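Notes on collecting demonstrations for the shelf dusting task, two-arm cell. Thread.

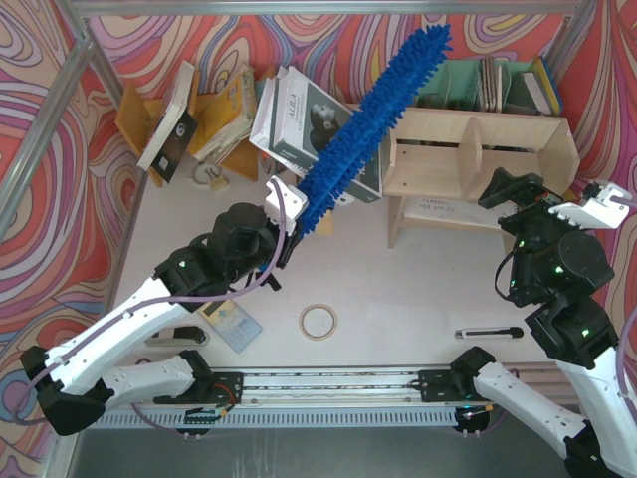 Reply from Eselik: why not script the dusting strokes and save the teleop hours? A shelf top is a straight line.

A scripted stroke is fine until the books move. We change the layout between episodes, so the stroke has to come from what the cameras see. The policy gets wrist views and joint positions, no shelf coordinates.

The duster is a poor rigid body. Blue chenille, long, held at one end by the left gripper. The tip is where contact happens and we have no sensor there. Operators learn to judge it by eye in a day or so. The model has to get it from examples.

Current count for this task: 639 episodes kept, 33 rejected. Most rejects are grip slips, where the handle rotates in the fingers and the operator keeps going. We drop the whole episode. Trimming them left us with starts that made no sense to the model.

Clutter stays on the floor in every layout. Tape roll, stapler, utility knife, a padlock. None of it is part of the task. Early on we collected with a bare floor and the first policy went for any new object as if it were the target.

Same reasoning for the wallpaper. Plain gray walls gave good numbers in the cell and bad numbers everywhere else. Loud patterns cost us some training time and the transfer is better. I don't have a clean ablation yet, so treat that as an opinion.

Both arms share one rail. The right arm is recorded even when it does very little. If you mask it out, the policy never learns to hold still, and you get drift on the idle side.

Operators work in blocks of 8 episodes, then we change the layout. Longer blocks produced near-identical trajectories - you could overlay them and barely see the spread.

Labels are one line of text per episode plus a success flag. The flag is set by a second person from the video. Operators were generous with their own work.

Folta asked about the total across all tasks. 2,630 as of Tue 10 July, all on the same pair of arms. Dusting is the slowest of them per episode.

Next is handing the duster from left to right without putting it down. Collection for that runs into September. The file format stays the same, so existing loaders should still work.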